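The Bunden Letter

Adanech Asfaw had never believed in the letter. Her uncle kept it in a tin, and every March he read it aloud: the house at Drustivell would go to whoever could name the bird her grandmother heard the night she left.

"A bird," Adanech said. "At night. In winter."

"It's what it says."

"It says she left at 4 in the morning, too, and the train from Ternon didn't run before six. I looked it up."

He folded the paper along its old creases and asked if she wanted soup.
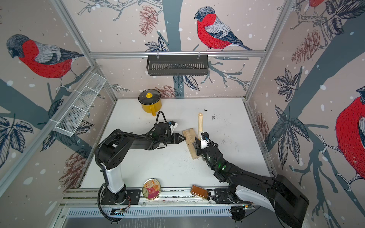 Hollis Lyons thought the whole thing was a lawyer's trick, and told her so over the phone that evening. Nobody leaves a house to a bird-watcher, he said. Somebody wanted the family arguing for 35 years, and look, it worked.

She didn't trust Hollis either. He had once sold her a car.

Still, she lay awake running through them. Owl was too easy. Her uncle had tried owl. A cousin had tried nightingale and been laughed out of the kitchen. Around dawn something small whistled in the hedge, one low, sad note, and she sat up, annoyed with herself, and went to find her shoes. 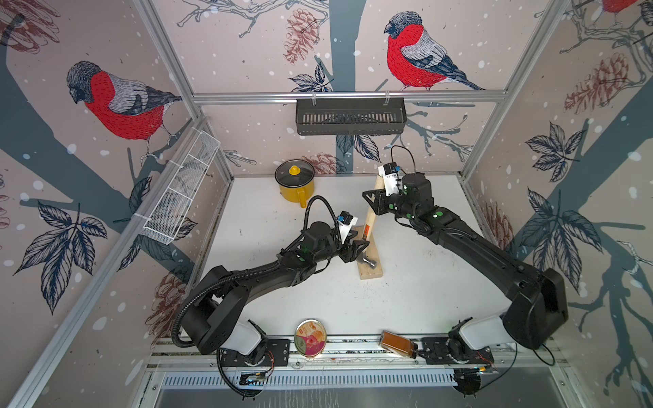 Bullfinches on a branch, with pine cones and snow.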